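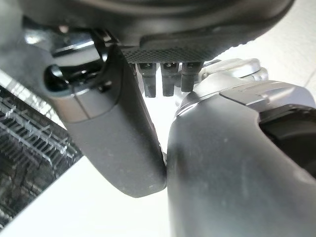
A subscriber in the Narnness building wrote, in message 641 of this list:

> I'm going to ask what I've wanted to ask for years. Does
> everyone with a dishwasher next to the sink also keep a
> drying rack on the sink? We do. The rack is always full and
> the dishwasher is always "about to be run." My husband says
> this is a system. I say we own two places to leave a plate
> and use the table as a third. Should I get rid of the rack,
> and would I regret it?

Well, you asked, and it's been a slow month on the list.

Keep the rack. I have now lived with the sink and the dishwasher under the same stretch of counter for 29 months, and I've tried it both ways. The first way was the pure way. I put the rack in the hall closet and announced that everything would go through the machine. By the end of the week there was a dish towel spread out by the sink with a frying pan, a colander and most of the good knives drying on it, so I had a rack again, only flat and damp.

My current one cost 73 dollars at Menon, a number I have not repeated at home. It goes across the sink, metal bars with some wood to them, and the drips fall where drips are supposed to fall. Anything that keeps water off a glossy white counter has my vote. Glossy white was our choice, I should say. We picked it out of a brochure, in which no one was making coffee.

The trouble with yours, if I read you right, is that the rack has turned into storage. I had the same problem and kept notes for a while, and since the list archive takes anything, I'll paste the one entry with some use in it.

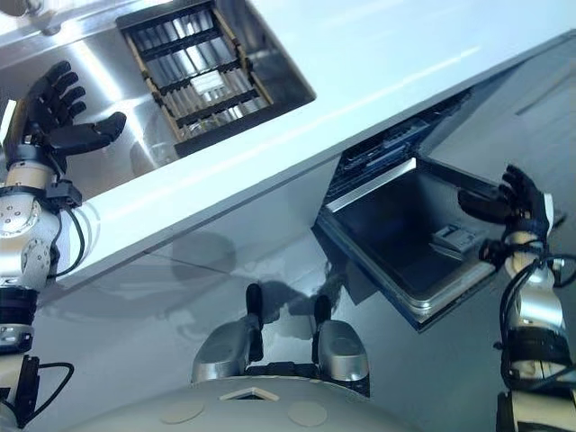

BRITLOW, January. Emptied the rack before breakfast. Put away six mugs. Found the vegetable peeler we replaced in the fall. Rule as of today: nothing sleeps in the rack. Rule broken at 10 p.m. by the person who made it (soup pot).

The rule did survive in a weaker form. Whoever opens the dishwasher to unload it also clears the rack in the same trip, top to bottom, no stopping to read the mail. It takes a few extra minutes and you end up with an empty sink, at least until somebody wants toast.

Order matters more than I expected. Bottom basket first, then the top, or the water sitting in the upturned mug bottoms goes all over the clean plates. I learned this from the dishwasher manual, having also learned it from the plates.

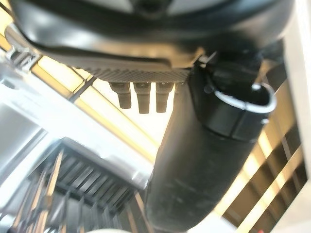
And do the rack last, when you've already dried your hands and are feeling finished. If I do it first I lose interest somewhere near the silverware and the dishwasher door stays down until someone walks into it. I have a shin that can speak to this.

As for what belongs where, we settled on this after some negotiation:

Dishwasher: plates, bowls, glasses, mugs, everyday silverware, anything that came free with something else.

Rack: the sharp knives, the cast iron on its way to the stove, wooden spoons, the one lid that flips over in the machine and comes out holding a pint of gray water.

Still in dispute: the big salad bowl. It fits in the bottom basket if nothing else does.
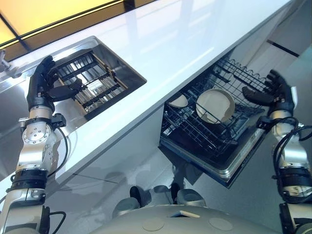

A reply came in from the Bimen Street end of the list while I was typing, saying that a rack over the sink is all very well until you need the sink, and what do I do with it then?

Fair question. I lift it off and lean it against the wall, where it drips on the counter I was just bragging about. Then I wipe the counter. If the rack is full I do what everybody does, which is fill the kettle at an angle and hope. I've seen the kind that rolls up and would be glad to hear from anyone whose rolled-up rack ever made it back into a drawer.

To the original poster - try a month with the clear-both-at-once rule before you give anything away. And run the dishwasher tonight, even if there's room for one more bowl.

Also, could whoever borrowed the list's descaling kit please bring it back? The kettle is starting to sound like gravel.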